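# Marble Countertop Care: Frequently Asked Questions

Applies to all polished and honed marble supplied by Clolley from the Tornudham and Cullier yards. Quartz and granite are covered on a separate page.

### What is the difference between a stain and an etch?

A stain is a liquid that has soaked into the stone and darkened it. An etch is surface damage caused by acid reacting with the calcium carbonate in the marble. Etches look dull or pale and can be felt on a polished finish.

### Does sealing prevent etching?

No. Sealer slows absorption. Lemon juice, vinegar, wine and tomato will still mark a sealed surface.

### How often should I reseal?

Test first. Put a spoonful of water on the stone and leave it for ten minutes. If the stone under it darkens, reseal. Most kitchens need this once a year; a bathroom vanity can go longer.

### Which cleaner should I use?

A pH-neutral stone cleaner, or a few drops of dish soap in warm water. Rinse and dry with a soft cloth. Do not use bleach, ammonia, powdered cleansers or any product labeled for removing lime scale.
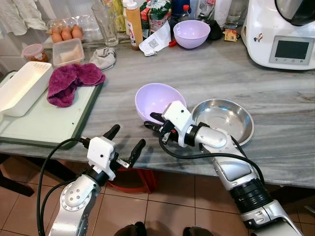 Soap left on the surface dries to a film that dulls the polish over time. If the counter looks cloudy after cleaning, rinse twice with plain water before assuming the stone is damaged.

### Can I put hot pans on it?

Use a trivet. Marble tolerates heat, but a sudden local change in temperature can open existing fissures and may discolor the sealer.

### How do I remove an oil stain?

Mix baking soda and water to a thick paste, spread it a quarter inch deep, cover with plastic wrap and tape the edges. Leave for 24 hours, then uncover and let it dry fully before scraping it off with a plastic edge. Old stains may take three or four rounds.

### Can etches be repaired at home?

Light etches on a honed finish can be worked out with marble polishing powder. For polished stone, or for etches deeper than a fingernail can detect, order a site visit. Polishing grit above 3,000 should not be used on honed slabs.

### Where is my slab number?

On the delivery sheet, after the yard code. Slabs from batches 358 and 811 were shipped with factory sealer and need no first coat.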